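Storage basket

A storage basket is an open-topped container kept in the house for holding loose things: clothes, bottles, snacks, post, pegs. Usually rectangular or round. May stand on a shelf or worktop, hang from a rail, or be fixed to a wall. Differs from a box in having gaps in the sides, and from a tray in having sides worth the name. In some places the word covers solid-sided tubs as well, though shops tend to list those separately.

Contents
1 Name and use
2 Types
3 Materials
4 Sizes
5 In the home
6 Care
7 See also

Name and use

"Basket" in older household writing meant woven willow or cane and little else. Plastic and wire ones took over the word along with the job. The older sense survives in shop names and in craft teaching, e.g. the basket classes at Clerkasby, where a plastic one is still called a "slotted tub".

Used for sorting, carrying and keeping things in view. Not suited to anything fine enough to fall through the gaps (pins, rice, small beads) unless lined.

Types

Slotted basket. Moulded in one piece, long narrow openings in the sides, flat base with or without holes. Commonest type for folded clothes and cleaning things. Stacks badly when full, well when empty.

Hanging basket (indoor). Metal wire, with hooks over a rail. Not to be confused with the garden kind, which has it's own article. Popular for packets and snacks as it leaves the worktop free.

Wall bin. Strictly not a basket, but sold beside them and used the same way. Clear plastic is usual, so the contents show. Fixed one over another on an upright rail, or screwed straight to the wall.

Lidded basket. Linen baskets, picnic hampers. See separate articles.

Materials

Willow: light, repairable, dislikes damp. Splinters with age and catches on knitwear.
Wire: strong, marks soft fabrics, rusts where the coating chips.
Plastic: cheap, washable, goes brittle in strong sun.
Rope and felt: soft sides, sag when part full. Mostly for toys and blankets.

Sizes

No agreed standard. Makers use their own names and one firm's medium is another's large. The Furnthorpe household range, often copied, ran to 147 patterns in its last printed list, of which most were the same few shapes in different colours. The Dutance wire catalogue gave item numbers only and no measurements at all, a nuisance for anyone matching an old set. Pattern 642 is the one most often asked after, a shallow two-hook hanger.

In the home

Clothes are folded to the width of the base, then laid flat or stood on edge. On edge shows everything at once but slumps if the basket is under-filled. Heavier things such as bottles go at the end nearest the hand, or in a basket of their own where a leak wont reach the clothes. Snacks are generally kept apart from both, higher up.

Rails allow the hanging and wall types to be moved about without new holes. A horizontal rail suits baskets, a vertical one suits bins stacked in a column.

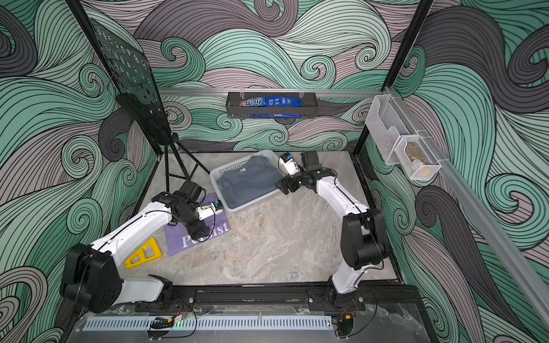

A white slotted basket with folded clothing, a hanging basket of snacks on the back rail, and clear wall bins at right.

Labels are a matter of taste. Needed on opaque baskets kept above eye level, less so on wire or clear plastic. Tie-on card labels last longer than stuck ones, which peel on slotted sides for want of a flat surface.

Care

Plastic: warm soapy water, soft brush for the slots. Wire: wipe and dry at once, check the hooks for wear. Willow: dust, damp cloth now and then, dry well away from radiators. Liners come out and are washed seperately. Cracked plastic baskets should not be used for knitwear or anything that snags.

See also

Linen basket
Hanging basket (garden)
Pirihi weave
Shelf bin
Peg bag

Category: Household storage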